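Chore automation (also household robotics, shop-floor tidying)

Whether machines can do everyday chores yet. Short answer: some, slowly. Picking up one item from a clear surface is mostly solved, a full kitchen isnt. Packing and shelf work sit in between.

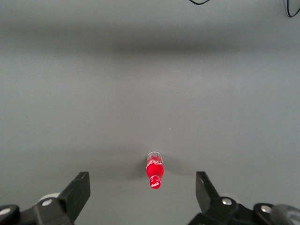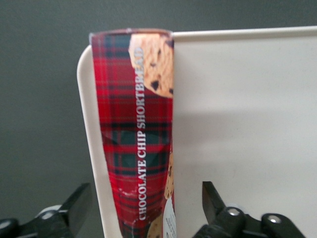
Small bottle lying down; shortbread tube standing up. Two-fingered grippers.

1 min read

Shape matters. A bottle on its side may roll, a tall tube may tip. Dented card is harder to grip than it looks.

Trials: the Prullar bench test at Hebden ran 1295 picks, 1105 good, rest dropped or missed. Sorkside shop trial was smaller, 209 picks over 6 days, no totals publshed. Prurnness planned for December.

Still poor at: laundry, wet dishes, anything in a bag. Cost not covered here.

See also: Grasping; Bin picking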